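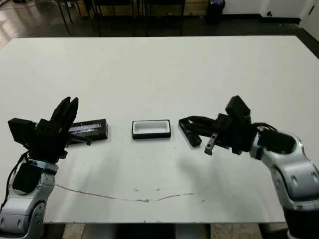

Issue 4

Plorideo Opens Gripper Comparison Bench to Outside Manufacturers

Plorideo, a supplier of automation for electronics packing lines, is opening its two-arm test bench to outside manufacturers from April. Companies can send in their own trays, boxes and devices and receive a written comparison of how different grippers handle them.

The bench was set up for the company's own purchasing decisions. Over the past year Plorideo used it to choose between fingers offered by Isico and Strazds, and customers who saw the results began asking for the same work on their own parts.

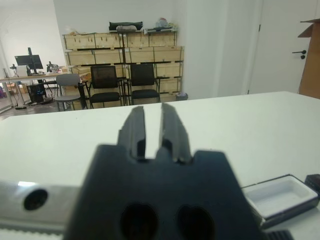
A gripper's data sheet gives stroke, force and weight, but it says little about how the fingers behave against a thin wall or a shallow rim. Plorideo therefore runs every candidate on the customer's parts, using the same table and the same sequence of moves. Finger shape gets the most attention. Flat, blade-like fingers with a narrow gap between them can suit the edge of an open plastic tray, while the small steps near the base need to be checked for contact with the rim. Each sequence is repeated 507 times per gripper, and any slip, drop or missed grasp is logged.

Packing trials cover lifting a lid or tray at an angle, holding it with one arm and keeping the second arm free for the device. This is the part of the job where customers report most of their damage — usually scuffs on glossy surfaces.
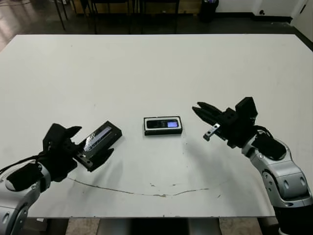
Left gripper holding a black tray with a clear window; right gripper open beside the cased phone.

Wrist cameras and controllers can be compared on the same bench. Cemico, which makes arm controllers, has already booked two weeks of time and will run its current unit against an older model. Plorideo does not accept payment from gripper makers for placement in a report, and customers decide whether their results are shared.
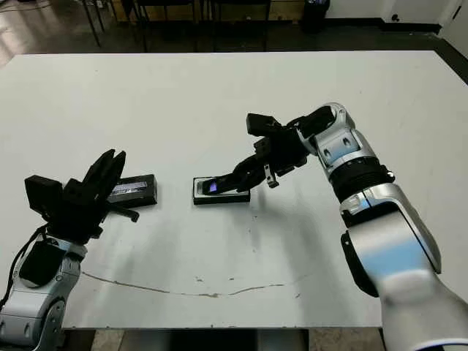

Right gripper over the device in the small black tray. Quoted below: Reet Kütt
Head of Test Engineering, Plorideo

"We have logged more than 2000 grasps on phone trays alone, and the ranking still changes when the tray changes," said Kütt. "I would like people to send us the part they have the most trouble with. A clean sample from the showroom is less use to us than one from the line."

Bookings are open now. Reports are delivered within four weeks of the parts arriving, together with the grasp logs and the finger settings used.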